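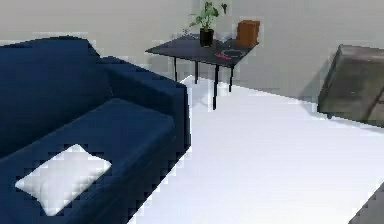
Public Assembly Evidence Workshop | Notebooks | Crowd counts

2019-10-05

Raswood rent march, second pass on the numbers. Written up by Telma, corrections in the margin please and not over the top of what I wrote.

Where we were: police media unit said 1,000. Organisers said 3,022. I don't believe either one. The police figure is what you say when you haven't counted, and the organisers' figure is what you say when you'd like people to think you have. A march doesn't hold still long enough for anyone to know about the last 22.

Asked Hipólito where the 3,022 came from. He rang the organisers and was told it was "off the clickers". Two people with clickers, one each side of Milden Street, totals added together. So anyone walking down the middle could be on both. Nobody wrote down who took which half, and one of the clickers went off for a coffee and handed over to a friend. We have the final totals only, no times.

Ran the overpass video through Vultum this morning. Ulises is keen on it, I am less keen. It draws a line across the road and counts heads crossing it, and the demo clip on their site is a tidy footpath in good light with everyone spaced out like chess pieces. Ours is umbrellas. It counted the big puppet as four people. It also counted people going back the other way to find their kids, which I only noticed when the running total jumped during a stretch where the march had stopped dead.

Settings used, for whoever repeats this:
line placed at the tram pole, not the kerb
return traffic off (it was on by default, see above)
confidence left where Ulises had it
first part of the video skipped, camera still being set up

With returns off the total dropped a lot, and Ulises says that's the honest figure. Maybe. It might also be throwing out people who stepped back over the line and came through again. I've not put the total in this entry because as soon as a number is in the notebook it ends up in an email, and I don't want this one in an email.

Hand count. Mebrat and I pulled 59 stills from the same video and each counted them without looking at the other's sheet. Good agreement on the sparse ones. On the packed ones under the Huenchumán building awning we were miles apart, and when we sat down together it was because I'd been counting umbrellas as one person and she'd been looking for feet. Feet is better. Feet is also very slow.
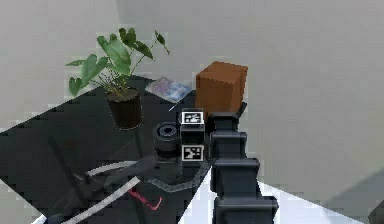

So the packed stills need doing again, both of us, feet only, and where feet can't be seen we mark the patch as unknown and leave it out of the low figure. I'd sooner report a low and a high with a wide gap than a single number I can't defend. Mebrat thinks the paper will just print the high one. She's probably right, but that's a fight to have with the paper.

Density method: tried it, don't trust it here. Maarja measured the width of Milden Street between the kerbs and worked out an area up to the library corner. Fine as far as it goes. But the march was never full across that width, there was a bus parked for part of it, and the people on the footpath may have been marching or may have been waiting for the chemist to open. Any per-metre figure you pick gives you the answer you wanted. I got the police number and then something close to the organisers' number out of the same afternoon, just by changing how squashed I thought people were.

Maarja disagrees and says it's useful as an upper limit. All right, upper limit only – and labelled as such in the table.

Also still open. The police statement says the crowd was "at its peak" when they made their estimate. No time given. The march was well over an hour long and had two peaks that I can see, one at the start and one when the student group of 30 or so turned – no, scrub that, Hipólito has their sign-up sheet and it's 30 names. Names on a sheet aren't people on a street either. Hipólito has written asking the media unit for the time and the method. In January we asked them the same thing about a different march and got a paragraph about community safety.

To do
Mebrat, me: recount packed stills, feet only, separate sheets
Ulises: rerun Vultum on the stretch where nothing moved. It should give zero. If it doesn't, we stop arguing about the rest of it
Maarja: street plan with the bus drawn in
Hipólito: find the friend who took over the clicker

Ulises has asked for a note here that Vultum did well on the last stretch past the library. It did. There was hardly anyone left by then.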